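Re: [pipes-list] Kaczorowski group order, tins + tampers
May 22, 2024

Štěpánka Šimek wrote:
> Are we still doing the Dustside flake with the November lot or is it
> seperate? And can I swap my Jetex lighter for a second tamper?

Separate. Dustside won't ship with anything else, they want their own invoice. Sorry, should have said in the first mail.

Lighter swap fine, done it on the sheet. Total for the lot is now 2935 before postage. Shop will hold the price if we pay by the end of the month, so please, money in.

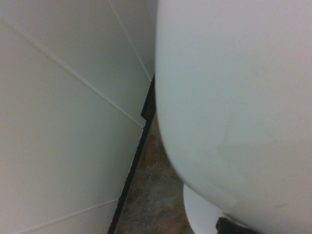
White wall tiles, pale grout.

Tins: 161 ordered, mostly the Helon mixture in the small size. If you put down for a full sleeve that's 12 tins, not ten as I wrote last time. Check your line. Three of you have the old number and I am not going to guess which you meant.

Tampers — brass only now, the horn ones are gone. Kaczorowski says he can turn six more but not before the autumn, and he wants to know about engraving. Initials only, no dates, no crests.

Anyone who has smoked the Helon after a year in the jar, how was it? Mine went a bit flat but I think the lid was to blame. Might try a proper rubber seal this time.

Off out, will answer the rest of teh questions tonight. Postage to follow once I have a weight.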